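**wrist cam frames all blurry, keep or toss?**

**buppha_c**
Okay so our club is doing the bag packing task for the Skollport challenge and I've been going through our recordings. We have 246 runs so far (goal is 400 by the end of August, ha) and a ton of them have stretches where the arm swings fast and the wrist view turns to mush. I can still tell there's a paper bag at the back and the dark plaid thing up close, but the edges are all doubled. Do I throw out those runs?

**kandetti32**
Toss them. We kept ours last year and the policy got super jittery near the table. Clean data or no data.

**Comfort Dogbe**
Gotta disagree with kandetti32! The arm is going to move fast on competition day too, so it'll see blur no matter what. I'd only cut runs where the grasp itself is smeared. Maybe slow your teleop down a bit for the next 40 and compare?

**kandetti32**
Sure, but then you're mixing two speeds in one set. That bit us too.

**buppha_c**
Ugh, you both make sense. Comfort, is this too far gone for you? It's one of the worse ones, and there's a hand on the far side too.

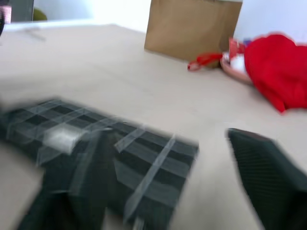 **Comfort Dogbe**
Nah, I'd keep it. The hand would bug me more than the blur. Who's reaching in mid-run??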